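How to Review a Long Fantasy Series Without Losing the Plot, or Your Readers

Posted August 8, 2023 in Reading & Reviewing

I have been reviewing doorstop fantasy for long enough that my mail carrier has opinions about it. The question I get most often, after "are you going to finish that series" (mind your own business), is how to write up book six of something when half your readers are on book one and the other half have read book six twice and will fight you over the map.

What follows is my method. I'll use The Rasgate Cycle by Ivars Koppel as the running case, partly because I've just finished it and partly because it breaks every review format I've tried on it. The full set comes to 3,086 pages, glossary included. You should include the glossary. I suffered through it and it counts.

What you need

A notebook, or a file if your handwriting is like mine. Sticky flags in at least two colors. The books, obviously. A rough idea of when you're supposed to be done, which you will then ignore.

Step 1. Decide who you're writing for

Pick one reader. I mean one actual type of person, and write it at the top of the page. For a first volume, that's someone who has never heard of the series and is standing in a store wondering if the cover is lying. For a late volume, it's someone who read the last book two years ago and has forgotten which of the brothers got poisoned.

Do not try to serve both. I did this for the second Rasgate book and ended up with four paragraphs of background, one paragraph of review and a comment from a man who said I'd explained the plot to him as if he were a visiting aunt.

Step 2. Read with flags

Use one color for things you'll want to quote and another for things you've stopped understanding. When the second color starts to outnumber the first, that's a finding, and it goes in the review.

In book three of Rasgate, Koppel introduces the siege of Tasley on page 84 and doesn't mention it again until page 316, by which point I had assumed everyone in Tasley was dead. They were fine. They'd been eating boiled rope. My flags for that stretch look like a parade, all in the confused color, and the review practically wrote itself.

Step 3. Keep a cast list, and keep it short

Write down a name only when the character does something. Being described does not count as doing something. Neither does having a cloak.

Next to each name put one thing they want. If you can't find one after a hundred pages, put a question mark and move on. Queen Skernia wants her harbor back. Her steward wants the queen. The court wizard has had a question mark next to him since the first book, and I've come to think of it as his first name.

Step 4. Summarize the setup and then stop

You get one paragraph of premise. You may tell the reader who is in trouble, where, and who is making it worse. You may go as far as the first big turn, usually somewhere in the opening fifth of the book, and no further.

Here's the one I ended up with for book four:

"The harbor has fallen, the old king's map is a forgery, and the only person who can prove it is the smuggler who drew it. Hired by both sides and trusted by neither, she has until the thaw to reach the capital and decide which lie to tell."

It took eleven drafts. The first one had the words "ancient prophecy" in it twice. If you find yourself typing "ancient prophecy," go for a walk.

Step 5. Handle spoilers like an adult

People disagree about what counts as a spoiler, and they disagree in all caps. My rules are simple enough. Anything on the back cover is fair game. Anything that happened in an earlier book is fair game too, provided you warn people in the first line which volume you're reviewing. Deaths in the current book are off limits, including hints. "You may need tissues around chapter thirty" is a hint. Everyone will now read chapter thirty with their teeth clenched.

Resurrections are also off limits, though in this genre it's hardly news.

Step 6. Leave it overnight

Write the draft, close the file and go do something in another room. I make dinner, badly. The review you wrote at midnight after a cliffhanger is a letter to the author, and it should stay in the drafts folder with the rest of them. 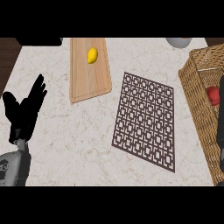
Step 7. Say what the book is trying to do

Before you say whether it works, say what it's attempting. A slow political volume in the middle of a war series may be slow on purpose. You're allowed to hate it anyway. You just have to hate the book that's there.

I got this wrong with the fourth Rasgate. I complained that there were no battles. Leif Kragh, who reviews the same sort of thing and is more patient than I am, wrote to point out that the book is called The Long Truce. I have since started reading titles.

Step 8. Quote sparingly

Two quotes is plenty for a review of normal length. Choose one that shows the prose at its best and one that shows it on an ordinary day. Picking the single worst sentence in a book of that size is a cheap trick. I do it only when the sentence involves a horse.

Check each quote against the page, word for word and comma for comma. Invented place names get a separate check. My spellchecker changed Rasgate to "Raggedy" in a piece that stayed up for a week, and I still hear about it.

Step 9. Rate it last, if you rate it at all

If your site uses stars, write the whole review first and then give the stars. Done the other way around, you'll spend your paragraphs arguing for a number.

And decide early whether you're rating the volume or the series. I rate the volume, with a line at the end on whether it's worth catching up. For The Long Truce that line read: "Yes, but borrow the first two."

A few common problems

I can't remember what happened in the last book. Reread the final three chapters and your own cast list. If that doesn't do it, fan summaries are fine for refreshing your memory, but don't review from them. They're written by people who love the wizard.

The edition I have is different from everyone else's. Say which one you read. The De Graaf paperbacks of Rasgate drop the appendix and renumber the chapters, and I once had a long and quite heated exchange with a reader about a chapter nineteen that turned out to be two different chapters.

I gave up halfway. You can still write about it, as long as you say so at the top and say where you stopped. A good account of why someone put a book down is more use to me than a dutiful one from somebody who skimmed to the end.

The author replied. Thank them, once, and log off.

Next month I'll go through prequels, and what order to recommend them in. Send your questions before then, and please, no more about the wizard.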